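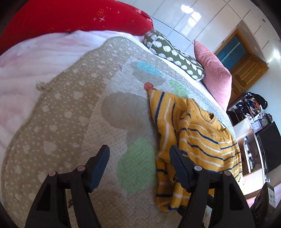 About Nolto

Nolto is a textile care and bedding storage company based in Jullside. We clean, mend, fold and store quilts, fleece blankets and bed linen for households, guesthouses and nurseries. The company began in February with a single workroom and now runs 9 service rounds covering Jullside and Ororberg.

What we handle

Most of the work is layered bedding: a quilted cover over one or more plush blankets, often with children's clothing mixed in. These materials need different treatment and are separated before anything else is done. Quilts with appliqué shapes are checked along every stitched edge. Scalloped borders are checked for loose fringe and open seams. Fleece is brushed in one direction and kept away from hook-and-loop fasteners.

Light surface pilling on a cotton quilt is recorded on the item card and left alone unless the customer asks for removal. Creases are released by hanging - we do not press quilted items.

Folding and storage

Quilts are folded in thirds along the length, then rolled. The fold line is moved at each visit so that the filling does not thin out in one place. Fleece blankets are folded flat with the pile facing in. Garments go in a separate bag with the same card number as the bedding they came with.

The Ororberg storeroom has 2066 shelf positions. Each position takes one household set, up to the size of a double bed. Sets are stored in cotton bags. Vacuum bags are not used for quilted or plush items.

The Shi system

Item cards are kept in Shi, our in-house record system. A card lists fabric, filling, trim, known damage, repairs and the last fold line used. Shi currently holds 3351 cards. Customers can request a printed copy of their own cards at either counter.

Repairs

Border repairs and appliqué re-stitching are done in Jullside. Thread is matched from a stock of 73 shades. If no shade is close enough, we send a sample before starting - work is held until the customer replies.

Counter service is available in Jullside and Ororberg. Collection must be booked in advance.

Page last revised April 1, 2021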